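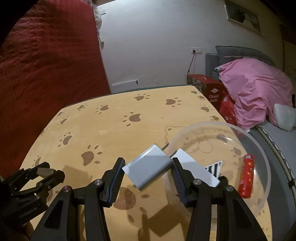 Visits & Open Days

I have wanted a machine to tidy up after me for as long as I've had my own place, so when Skomuvia announced an open day in March I signed up the same evening and talked my sister into driving. It's a long haul out to Ziltanwood (309 miles door to door, with one very bad sandwich) and I had plenty of time to tell her what I expected. I expected a robot that would clear a table. She expected a free tote bag. One of us got what she wanted!

The day was split into two parts: the shop floor in the morning, and after lunch the part I had come for, the household chores. We checked in at 9, got stickers with our names on them and were put in a group with a retired machinist and a couple who run a hardware store.

The shop floor first. Skomuvia has a packing line where an arm they call the Griretti picks boxed parts off a belt and sets them into trays. It's fast, it's quiet, and I could have watched it until closing. The parts all come down facing the same way, the trays are always in the same spot, and when a box came down on its side the arm just stopped and a light came on until somebody walked over and turned it. The machinist nodded at this like he'd won a bet. He asked how many picks out of 100 go right and they said nearly all of them, which sounded great until he asked what happens when you swap in a different box. Then they have to set it up again, and that takes most of a shift.

So, can a machine do a shop-floor chore? Yes, if the chore never changes. I wrote that on my hand because I had left my notebook in the car.

Lunch was in a place called Zapata across the parking lot. Get the soup, skip the rice.

Then the afternoon. I had pictured some shiny model kitchen with one mug on the counter. What we got was a bedroom, with a pink cover heaped up on the bed, a shopping bag wedged next to a cardboard box, and a clear plastic bowl full of the kind of stuff that ends up in every bowl in every house. I felt very at home. Our guide was Heriberto Castaño, who has been with the company seven years and has the patience of a kindergarten teacher, and he told us right away that the gripping in this room is done by people. The grippers are the same idea as a robot's hand, two jaws with rubbery pads, but a person holds them and does the chore.

I'll admit my heart sank a little. I drove all that way to watch people tidy up? But it grew on me, because you start noticing how much is going on in a job you'd never think about twice. Take a charger plug. I pick one up every night half asleep. With two pads it's a slippery little brick with prongs on one end, and if you get hold of it wrong it pivots, and now you need to put it down and start over. Or you get the plug and a piece of card comes along for the ride.
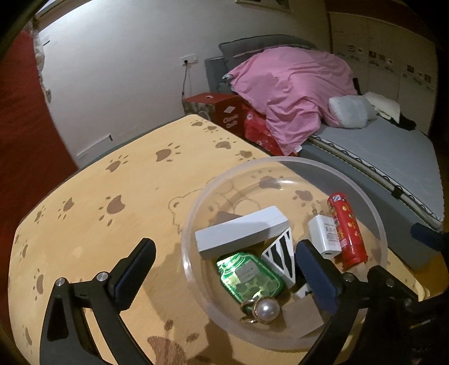
Heriberto's view is that mixed small stuff is the hardest chore in the house, worse than dishes. Every item wants a different squeeze. A box is easy as long as you can get a pad on each side of it. Shiny packets slide and crumple. Anything with a pearl or a loop on it, like a hair accessory, will happily hook onto its neighbor. And then there's the bowl itself! It's clear, so it throws reflections, and a camera can see the paw prints on the surface right through the side of it. I asked whether a machine might mistake the printed bear for a real object and he said I'd be surprised what a machine will try to pick up.

They let visitors have a go on a practice set in the hallway, with a tray of odds and ends. I got three things into the tray and dropped one of them back out. My sister, who has never shown the slightest interest in any of this, was annoyingly good. Her tip: come in slow, close late, and don't chase anything that starts rolling. The hardware store couple argued the whole time about who should hold it.

What I kept asking, probably too often, was when. When can I buy the thing that clears my nightstand? Nobody at Skomuvia would give me a year, and I came away trusting them more for it. What they did say is that they'd hope to see useful help with one chore in one room well before anything that roams the house. Laundry into a hamper, maybe. Toys into a bin, if you're not fussy about which bin. Sorting a bowl of small things by kind, without squashing the packet or losing the hair accessory, is a good way further off.
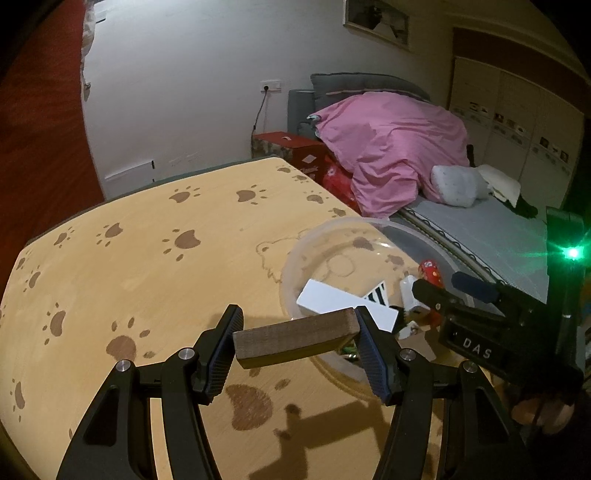 A block held just above the plastic basin, with a second gripper reaching in from the right.

Two grippers working close together was my favorite bit of the afternoon, by the way. We all do it without thinking, one hand steadying the bowl while the other digs around in it, and once you've got a bulky tool on the end of each arm you find out how often your hands are in each other's way. I bumped mine together constantly. The Griretti downstairs never has that problem, being a loner.

A few practical things if you're thinking of going to the next one. Parking is free but the lot is gravel, so wear real shoes. The shop floor is loud near the compressors and they hand out ear plugs at the door. Kids are fine in the afternoon part and not allowed in the morning part. Ask for a later lunch slot if you can, because ours was cut short and I had to leave half my soup. The gift table takes cards only.

My own score, for what it's worth: shop-floor chores yes, with somebody nearby to turn the box over. Household chores, not yet, and I went home and cleaned off my nightstand myself. My sister is using the tote bag for library books.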